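Kavent Service Desk
Ticket 4000 – Meeting room bookings released without notice

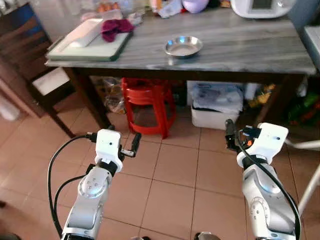 Status: Resolved
Raised by: Letay Ejigu, Berhe building
Handled by: Chaltu Wubshet
Opened: 3/17/19

Summary
The requester reports that repeat bookings for Room 121 vanish from the Kornari calendar overnight. Single bookings are not affected. No cancellation email is sent to the organiser.

Log
Requester asked to confirm whether bookings were made on the web page or from a phone. Reply received: web page only.

Room settings checked. The option "Release if not confirmed" was switched on for all rooms on the Berhe list. It should apply only to the Lurden building.

Option switched off for Room 121 and a repeat test booking made. The booking was still shown the next morning – no further loss seen.

Same change made to the other rooms on the list. Lost bookings cannot be restored and must be entered again by the organiser.

Linked ticket 3000 (missing cancellation emails) remains open with the mail team.

Closing note
Requester has agreed to closure. Should the fault return, please reply to this ticket and give the room number and the start time of the booking.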